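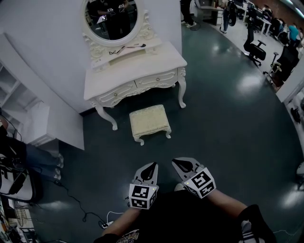

Photo: Eklund Furniture Reuse, Skinham

Progress report to the Tastdale Fund — furnished rooms strand
June 1, 2023

Sorry this is brief, we are mid-delivery and the van goes out again after lunch. Full accounts follow separately in the usual format.

Where we are

Bedroom strand is on track. 16 sets out to households so far against a target of 40 for the year. Slower than hoped in the first stretch, mostly down to the stairs at Batstead (two flats, no lift, one very heavy wardrobe). Picked up since. Waiting list still open.

A set means bed frame, chest of drawers, somewhere to sit, and a dressing table or desk, whichever the household asks for. More people ask for the dressing table than we planned for. We had budgeted mainly for desks. Have moved some money between the two lines, within the limit you allow — please shout if you want a note on that.

The white dressing table

You asked for one piece in detail so we have gone for the white vanity with the oval mirror. Two drawers, round knobs, curved legs, carving along the front. Cream footstool with the quilted top goes with it and we want them kept together, they look daft apart.

It came from a house clearance in Skinham. Work done at our end:

Drawers out, runners cleaned and waxed. Left one was sticking, now fine.
Back of mirror frame re-glued at one joint. Screws replaced.
Two coats of white on the legs and top, one on the mirror frame. Carving done with a small brush, took ages.
Footstool checked underneath, one leg tightened. Cover spot cleaned only.

Materials cost was low. Labour was not, the scrollwork holds dust in every corner and you can't rush it. We would price that in another time. Plain furniture goes through the workshop in half the hours and we need a mix of both.

It is stood against the white wall for now so people can see it at full height with the mirror up. There's a makeup brush on the top by the mirror. Helps people picture using it, we found with the last one that a bare top got walked past.

Things that went less well

Storage. Short of it, again. Finished pieces are sitting out where they get knocked. We lost 4 drawer fronts to chips over the winter, all repairable but it is time we don't have. 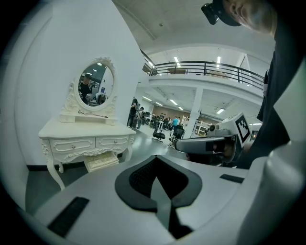
Mirrors are the worst for this. They need to come off for the van, be wrapped on thier own and go back on at the other end, which means whoever delivers needs the right screwdriver and the patience. We now tape a bag with the fixings inside the top drawer. Simple, should have done it from the start.

Paint. Supplier changed the white partway through and the new tin is a touch creamier. Not matching across pieces any more so each set is now painted from a single tin.

Spend

Some £1,000 left on materials. Delivery line is nearly used up, fuel mainly. We expect to ask for a small transfer before October, figures to come.

Next

Finish the two chests waiting for handles.
Racking quotes for the finished goods area.
Second Batstead delivery, ground floor this time thank goodness.
Household feedback forms — only had a few back, will chase.

Happy to show you round when you are next over in Tastdale. Ring first as we are in and out.

Eklund Furniture Reuse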